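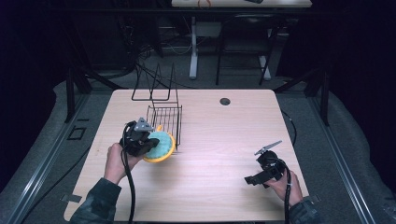 Vuorinen asks under the last thread whether hand-held grippers are only a cheap stand-in for teleoperation, and whether a policy trained on them holds up once it is moved to an arm. Fair question. We have numbers now, so a longer reply.

**1/**
Set-up first. One person, two grippers, one table, one task: sponge into the wire dish rack. Each demonstration starts with the sponge on the wood and ends with both jaws open and clear of the rack.

**2/**
We collected 700 demonstrations at Trokthorpe over the spring. 28 were thrown out, nearly all for tracking dropouts when one wrist passed behind the other. The rest went into training with no hand editing.

**3/**
The question was narrow. Does it help to record the idle hand? In this task one gripper does the work and the other mostly waits. Common practice is to drop the waiting side from the action labels and park that arm.

**4/**
We trained two policies on the same demonstrations. Policy A predicts both grippers. Policy B predicts the working one only, and the second arm stays at a fixed pose. Same network, same number of steps, same seed.

**5/**
Test: 224 trials on the two-arm rig at Tevosville, split evenly between A and B. Rack position varied within a hand's width, sponge placed by a printed list of positions. The person resetting the table did not know which policy was running.

**6/**
Result: A finished 19 more trials than B. Most of the gap comes from starts where the sponge lies close to the rack. With the sponge out in the open the two are hard to tell apart.

**7/**
Our reading of the failures: B comes in at a steep angle and catches a wire with the lower finger. A comes in flatter. We think predicting both hands forces the network to keep track of where the rack is, even when the second hand does nothing. That is a guess - we have not tested it directly.

**8/**
A rival explanation is that B's parked arm changes what the head camera sees. In the demonstrations the idle hand drifts a little. In B's trials it never moves. We should have run a third policy with the idle arm replaying recorded drift. It is on the list for August.

**9/**
On the transfer question. The jaws on the arms are the same part as on the hand-held units, so contact looks much the same to the policy. What does not carry over is speed. People move faster than our arms are allowed to, so we stretch time at playback.

**10/**
Stretching works for the approach and works badly for the release. A person opens the jaws while still moving, and the sponge drops between the wires. Slow that down and it sits on top of them. We now leave the last part of the release at full speed.

**11/**
Things that cost us more time than the method did: cable drag on the wrist, clock offset between the two grippers, and thin black wire, which our depth estimate treats as empty space. Both policies use colour images only for that reason.

**12/**
Cunell asked for the split by start position. It will go up with the code, along with the discarded demonstrations, which are more useful than I expected for checking the tracker.

**13/**
Limits: one task, one rack, one demonstrator. I would not claim anything about tasks where both hands carry load. Next is a plate, which needs the second gripper to steady the rack.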